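Workshop Notebook – Review of the Ustadura Hand-Held Gripper Kit, Table Service Tasks 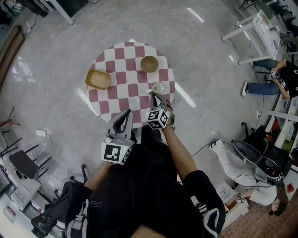
Entered by Anneli Eskola, with additions by Nazar Holovko
Prollwood evaluation bench, January, opened 9:40 a.m.

Purpose of entry. To record the table-service portion of our review of the Ustadura paired gripper kit, offered to us by Schwerdtfeger on a trial basis. The purchasing decision rests with Lech Czarnecka. This entry covers handling, tracking and operator comfort. Pricing and support terms are treated at the end, as far as they are known.

Configuration. The kit was used as delivered: two hand-held grippers, one for each hand, each carrying a marker cube, with the view taken from head height. The two units do not have the same jaw. The left has a curved, open claw and the right has narrow dark tips. Schwerdtfeger describes this as the standard pairing. Erlinda Dimaculangan has asked whether two narrow units may be ordered instead, and the question has been forwarded.

The table layout follows sheet B of our own task book: small round table, checkered cloth, tan tray to the left, tan bowl, white cup near the edge on the operator's side. The thin white stick in the cup is the item to be handled by the right gripper. The left gripper is reserved for the tray and the bowl.

Observations on the right gripper. The narrow tips are well suited to thin items. Operators approached the stick from the side and kept the cup upright in most attempts. The failures we noted were of one type: the tips closed on the rim of the cup together with the stick, and the cup was lifted or pulled over. Holger Eide found that a slightly higher approach avoids this. His method has been added to the operator sheet.

The strap at the right wrist should be fastened before the session and checked at each break. When it works loose, the operator compensates by gripping harder, and fatigue follows quickly. E.D. reported soreness at the base of the thumb after the second block. H.E. reported none. Their hands differ considerably in size, and the kit manual gives no guidance on fit.

Observations on the left gripper. The open claw holds the edge of the tray securely. It is less satisfactory on the bowl, where the curve of the jaw and the curve of the wall do not agree, and the bowl tends to turn as it is raised. We consider this acceptable for moving the bowl across the cloth and unacceptable for pouring. No pouring task is included in the present review.

The small green indicator is on the side of the unit near the cube. Operators said that they did not look at it while working. An audible signal would be of more use to us, and this has been entered in the list of requests to the supplier.

Tracking. The session log for the review now holds 2,437 recorded attempts, of which 2,375 passed the supplier's automatic check. N.H. went through the rejected attempts individually. The larger share involved a cube turned away from the view for longer than the software permits, generally when the operator reached across the body. A smaller share could not be explained from the recording.

We have looked into whether the floor affects detection. It is light, speckled and glossy, and the overhead lights reflect strongly in it beside the table. N.H. compared rejected attempts with the position of the bright streaks and found no clear relation. The matter is left open. A matte mat under the table would settle it and can be borrowed from the Prostbridge bench.

The checkered cloth was a concern before the trial, as its squares might be confused with the printed patterns on the cubes. No such confusion was found in the attempts reviewed by hand. The cloth may remain in the task book.

Room arrangement. Colleagues should keep cables on the floor clear of the operator's walking path. Bags are to be placed against the wall before recording begins. Marker cubes not in use should be returned to the case, so that they do not enter the view during another person's session.

Software. Export took longer than the manual suggests. The first export of a full block stopped without a message and was repeated with success. L.C. has asked that the fault be reproduced before it is reported. Attempts so far: 4, none of which reproduced it. The export folder names do not include the operator's initials, and N.H. has been adding them by hand – this is tedious and invites error.

Terms of offer. Schwerdtfeger proposes a purchase of the paired kit or a monthly arrangement that includes replacement jaws. The written offer does not state whether replacement cubes are included under either plan. It also does not state how long the present software version will be maintained. Both points have been put to the supplier and no reply has been received as of this entry.

Provisional assessment. The right unit is recommended for our small-item tasks. The left unit is recommended for trays and flat items only. The pair as a whole should not be accepted until the question of jaw choice is answered. E.D. wishes it recorded that she would accept the pair as it stands – her view is that the bowl task can be rewritten more easily than the order can be changed.

Outstanding items.
Reply from Schwerdtfeger on jaws, cubes and software maintenance (L.C.)
Matte mat trial, same layout, same operators (N.H.)
Strap fit: request a smaller size and repeat the second block (E.D.)
Bowl task, revised wording for sheet B (H.E.)
Review of the last 334 attempts in the log, not yet inspected by hand (A.E., N.H.)

Entry closed 4:15 p.m. Both units on charge, left unit placed in the upper slot.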